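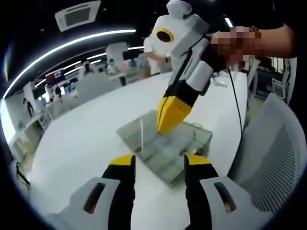
Small parts box: how do you stop bits wandering between compartments?

Posted by Encarnación Rivas in Storage & Organising

I've got a clear plastic box with lots of little compartments and thin plastic walls, and I want to use it for beads and jewellery findings. I tried a similar one last March. Every time I carried it on its side, the smallest beads slid under the lid and ended up in the neighbouring compartments. It took me 30 minutes to sort the colours again. Is there a fix, or do I need a different kind of box? I'd like to keep the clear plastic so I can see what's inside.

Custódio Carvalho
4 replies in this forum

The gap between the top of the walls and the lid is your problem. Cut a sheet of thin craft foam to the inside size of the lid and stick it down with double-sided tape. When the lid shuts, the foam presses on the walls and closes the gap. Trim the corners a bit or it won't latch. You'll lose the view from the top, but you can still see the colours through the sides and the bottom.

If the dividers lift out, check they're pushed all the way down before you fill anything. Very small seed beads should go in little zip bags first, then in the compartments. I keep mine that way and label each bag with the colour number, so 311 goes back with 311.

heveddale_mum

just carry it flat

Falcão

Foam worked for me too, 5 mm was too thick and the lid kept popping open. Go thinner.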